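Retour de Clernesport : une journée à l'atelier de préhension

Je vous avais promis un petit compte rendu de ma visite chez Nwosu, à Clernesport, et comme toujours j'ai laissé traîner mes notes dans le fond du sac jusqu'à ce qu'un collègue me les réclame. Les voici donc, un peu remises en ordre (mais pas trop).

Nous étions 27 à nous être inscrits pour cette journée portes ouvertes de septembre, ce qui fait beaucoup de monde dans un couloir et beaucoup de manteaux sur le même portant ! L'accueil a été adorable, avec du café bien chaud et une Loretta Brannigan en pleine forme, qui dirige les essais et qui a passé la matinée à répondre à tout, même aux questions posées trois fois. J'étais venu avec une idée précise en tête : nous devons choisir avant l'hiver entre une pince à deux doigts et une main articulée pour notre poste de tri, et je voulais voir les deux candidates sur les mêmes gestes. De ce côté-là, j'ai été servi.

La comparaison se fait d'abord en simulation. L'équipe a monté une cuisine virtuelle, avec ses plans de travail en marbre, et y fait jouer à chaque préhenseur le même exercice : prendre un petit objet blanc, l'amener ailleurs, recommencer. Chaque série compte 1000 essais, avec un départ légèrement décalé à chaque fois, et on peut suivre le tout sur grand écran en changeant de point de vue. La pince porte chez eux le nom de Tralley, la main celui de Pillinach, et je vous laisse imaginer les paris qui ont couru dans la salle.
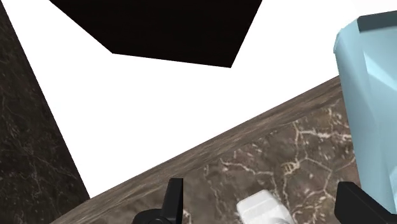
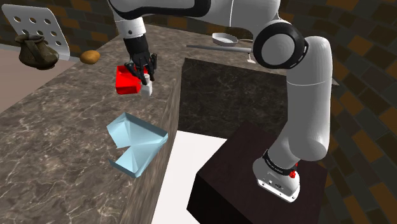 La cuisine virtuelle en simulation : deux doigts noirs de part et d'autre du petit objet blanc, puis la main articulée au-dessus du plan de travail, près de la boîte rouge.

Je suis resté longtemps devant la vue rapprochée, celle qui ne montre presque rien d'autre que le bout des doigts et le marbre. On y perd complètement le sens de la pièce, mais pour juger un alignement c'est précieux, et je me suis surpris à pencher la tête comme si cela pouvait aider. La vue large, elle, m'a surtout servi à comprendre la place que prend le bras, avec son coude tout en haut. Chez nous, il faudra sans doute revoir l'étagère du fond !

Côté impressions, la Tralley m'a plu par sa simplicité : deux doigts, une ouverture, peu de réglages, et un opérateur prend le coup de main en 20 minutes d'après Loretta. La Pillinach demande plus de patience, car il faut choisir la posture de chaque doigt avant de descendre, et il existe 40 postures enregistrées dans le contrôleur. En revanche, elle pardonne mieux quand l'objet se présente un peu de travers, et pour nos flacons c'est un argument sérieux. J'ai demandé ce que cela donnait sur des pièces souples, et on m'a répondu avec franchise que les essais n'étaient pas terminés.

L'après-midi, atelier contrôleurs, plus technique, où j'ai décroché par moments (le déjeuner avait été copieux, une tourte aux poireaux dont je voudrais bien la recette). J'en retiens tout de même que le même programme peut piloter les deux préhenseurs en changeant un seul module, de quoi nous éviter bien des soirées de réécriture.

Nous avons convenu d'envoyer à Clernesport une caisse de nos flacons, bouchons compris, pour une série d'essais sur le vrai banc. Si quelqu'un de l'équipe veut ajouter des pièces à la caisse, qu'il me les dépose au bureau avec une étiquette lisible, s'il vous plaît.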